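Laissez-nous nos murs un peu sales

J'ai repeint mon entrée trois fois en quatre ans. Trois fois ! Et je crois que je vais m'arrêter là.

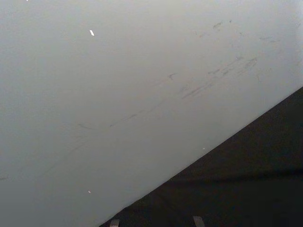

La manie du blanc

Je ne sais pas d'où nous vient cette envie de vivre dans du neuf perpétuel. Quand j'ai emménagé rue Kernach, l'ancienne locataire m'avait laissé un mot d'excuse pour les marques dans le couloir. Un mot d'excuse, pour un couloir où elle avait élevé deux enfants et fait passer un piano ! J'ai trouvé ça triste, et puis j'ai fait pareil qu'elle : j'ai frotté, rebouché, repeint. La dernière fois, j'en ai eu pour 144 euros de peinture « lessivable » (le vendeur y croyait très fort), plus un week-end à genoux avec la radio.

Mon ami Tumaini Ndung'u, lui, ne repeint rien. Chez lui on voit où les gens s'adossent en discutant, où le vélo cogne, et je m'y sens mieux que dans n'importe quel salon de magazine – on n'a pas peur d'y poser la main.

Le prix du lisse

Un peintre m'a proposé de tout refaire pour 1075 euros, plafonds compris. J'ai dit que j'allais réfléchir. C'est tout réfléchi : avec cette somme, je pars voir ma sœur, et je reviens m'appuyer contre mon mur avec mes valises.

Je ne défends pas la crasse, hein. La cuisine, je la lave. Mais une trace de semelle ou de cartable, franchement, ça ne fait de mal à personne, et je garde mes dimanches.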